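Looking after the kitchen cell at Steltow

The Pokivero arm at the Steltow laboratory works at a toy kitchen and is maintained by Tamara Symonenko. Her morning begins with the cables. "They have to follow the elbow without pulling," she said. "I take the arm slowly through its full reach, into the refrigerator and back, and watch the loops."
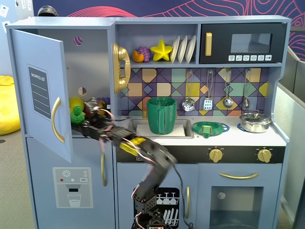

Any connector that has worked loose is reseated before the motors are powered. The joints are then returned to their zero positions, and the camera is checked against a stored view of the counter. Ms Symonenko records the result in a log which now holds 1134 entries.
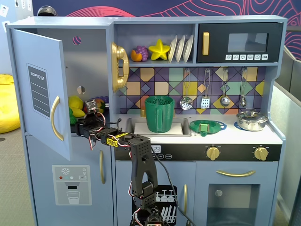

Fatima Eze took the view that the log should also give the temperature of each servo, and that a joint running warm should be rested for 30 minutes. The change was adopted in August.

The gripper fingers receive separate attention. "Wear on the inner edges is the first thing I look for," Ms Symonenko said. "A worn finger still closes, but it lets a cup turn."

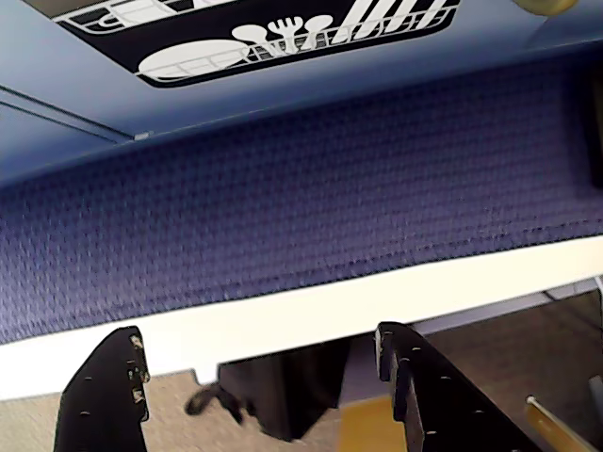

Fingers are replaced in pairs after almost 200 hours of work, and the opening width is set again each time. The screws are tightened by hand. "If the arm misses the sink after that, I start again from the zero positions," she said.
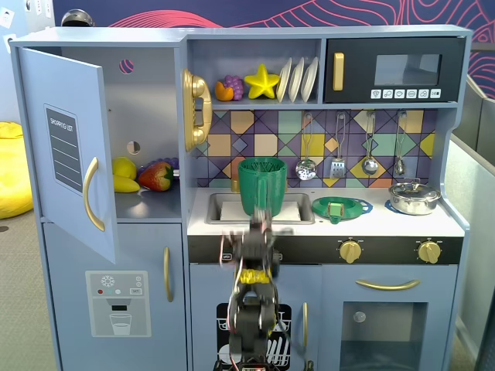

The Pokivero arm at the kitchen cell, Steltow, with the green cup in the sink.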